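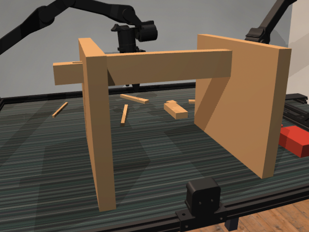

Can a robot put together flat-pack furniture yet, or should I keep my Allen key?

Posted in Home Tech & Tools, August 20, 2025

I run the back office for a small rental outfit in Skernside. We furnish student apartments, which means that every July my life becomes one long cardboard box. Last summer it was side tables, the kind with two wide board legs and a crossbar between them, and my wrists have opinions about it to this day.

My boss has now read an article. He wants to know why we pay people (me) to do this when there are robot arms on the market, and he has asked me to "look into it," which in this office means he has already half decided. He is picturing a pair of arms on a bench in the storage unit, working through the night while the rest of us sleep. I am picturing the same thing but with more splinters.

We have up to $2000 to spend, a bench, one good outlet and nobody who can program. Is this a real thing a small business can do, or should I tell him to buy me a better drill? Also open to hearing about other chores. If something out there can fold a fitted sheet I would like to shake whatever it has for a hand.

Posted by: boxcutter_blues

3 replies

Kramer_Bench

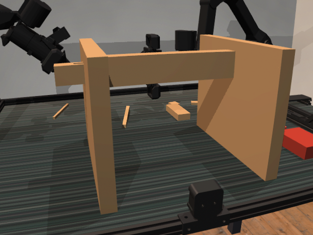 Flat-pack is a mean place to start, and the reason is mostly joints. Pushing a peg into a hole sounds like nothing until you try writing down what your fingers do: you feel it catch, wiggle, back off, lean on it a bit, swear. A robot arm needs some version of all of that except the swearing. Then there's access. Look at how the broad panel on the right screens most of the arm behind it, with just the upper links showing over the top. Once a piece that size is standing up, whatever you still need to reach has a wall in front of it, and the arm has to find another way in without knocking the wall down. A person just leans over. Add the small sticks and the block still lying on the mat behind, each one at its own angle, and every single pickup is a fresh puzzle.

People do get arms to assemble things like this, in simulation and in labs. What you would be buying is the easy half, meaning the hardware. The other half is months of somebody's evenings. I spent a winter getting one secondhand arm to load blanks into a drill press in my shop in Broltberg, same part, same spot, every time, and I was very proud of it for a week. Then I changed the part.

With your budget I'd get the drill, a torque-limiting driver so you stop crushing particle board, and a simple jig that holds the legs square. You will be faster than any robot you can afford, and the jig won't need a software update.

sheetfolder510

Disagree with the gloom above. We have a Trovix floor vac at work and it has been great, so clearly robots can do chores. It did eat a phone charger and it lives under the radiator now, but still. I say get the arms. You can always sell them.

plywood_and_patience

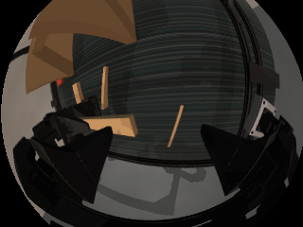 Something the previous posters skipped is what the machine has to go on. Your boss probably imagines it looking down on the job like a foreman on a ladder. A lot of setups also put a camera close to the hand, and it's a humbling point of view. You get two big black fingers coming in from the sides, a chunk of brown structure hanging into one corner, and between all that a few tan sticks and a flat plank that it has to make sense of. The sticks are all the same color, so color won't tell you which one goes where. Shape and angle have to do that, and with half the plank's neighborhood blocked by knuckles it's like threading a needle in oven mitts while looking down your own sleeve.

That's why you should be suspicious of any sales video with a lot of cuts in it. Ask for one run from start to finish, no edits, with the parts dumped out any old way. Then ask what happens when a stick rolls off the bench. If the salesperson says "an operator resets the cell," well, congratulations, you're the operator.

As for what works now at home or in a small shop: vacuuming, mowing if your lawn is dull, and moving identical things between two fixed spots. Dishes, laundry and furniture are all in the "impressive demo" pile. Fitted sheets are beyond me too, so I don't hold it against them.

Practical suggestion for the boss: pick one step out of the job that never changes, like sorting the hardware bags, and price a machine for that alone. For 8 tables nothing will pay for itself. If you ever get to 1000, come back and ask again, and bring somebody who can program.

boxcutter_blues

Thank you all. I read him the part about the operator and he went quiet, then asked whether the jig comes in other sizes. Drill is ordered. sheetfolder510, please check under your radiator.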